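Skultico wants you to buy another drainer

By the Home Desk
March | 2 min read
Shares 14 | Comments 3

Skultico, the housewares chain, has put a countertop cutlery caddy at the front of its stores this month and is calling it the answer to the messy sink. Shoppers may feel they have heard this before. The chain said much the same of a silicone drying mat last year, and that mat is now on the clearance rack.

The caddy is made by Vatwood and sells for $9. It is a white plastic box with holes in the wall and a shallow tray underneath. You wash the forks, stand them in the box, and water runs into the tray. People have been doing this with an old jar for a long time, at no charge.

Vatwood says on its packaging insert that the caddy "cuts kitchen clutter by half." Asked how clutter was measured, the company sent a statement saying it had surveyed 400 households and that most were pleased. It did not say what they had been using before, or whether they got the caddy for free. A request for the survey questions went unanswered.

The holes do let air in, and a closed cup does not. But a drip tray has to be emptied, and people who leave spoons in the sink are not obvious candidates for rinsing a tray every evening. Left alone, the tray becomes one more thing to scrub.

Chopsticks are a harder test. Skultico's display shows them standing in a tidy row, all the same length. A real household has mixed pairs, some plain and some patterned, and somebody has to stand each one up. A caddy does nothing for the ones still lying on the table.

Theodorakopoulos, a family-run kitchen supply store that competes with Skultico, is not stocking the product. It carries a steel version from Pemano at a higher price, so its doubts about plastic should be taken with some salt too.

Skultico says it has up to 3,000 of the caddies on order for spring. A larger model with a divider is planned, and the chain has not given a price.

Comments (3)

dishpan_hands: I have the one from two years ago. Same box. The tray got slimy in a week and now it holds pencils.

Marlow St: It's nine bucks, who cares. Mine works fine, I just dump the tray when I do the pans.

teaspoon44: Wish they had said if it goes in the dishwasher. The store couldn't tell me either. 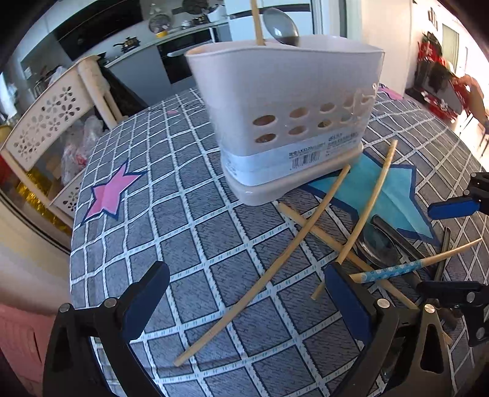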